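4.2 Regenerative braking and cold starts

Second test block, same two cars as in 4.1 - the Jultberg wagon and the Trenard hatchback, both plug-in hybrids. Total distance 3708 miles, mixed city and highway. Battery charged to 80 percent before every run, tires checked, climate control off.

Cold starts hurt the Trenard more. Engine came on early, often before the first stoplight, and stayed on. The Jultberg held electric drive up to 60 mph with no complaint, though brake feel was grabby at low speed (both drivers noted this seperately). Erdem drove the Talstead loop, Bélanger the highway leg. Seven runs were thrown out for logger faults and are not in the averages.

Regen setting made less diffrence than expected on the highway leg. In town it mattered a lot. Driver habits not controlled for - see Section 5.

Figure 3. Tan container with rolled rim, white basin behind.

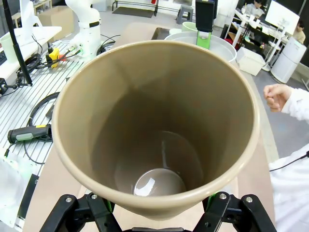

4.3 Fuel use by route

Fuel figures were taken at the pump and checked against the trip computer. The Uniyal route was the hilliest and gave the widest spread for both cars.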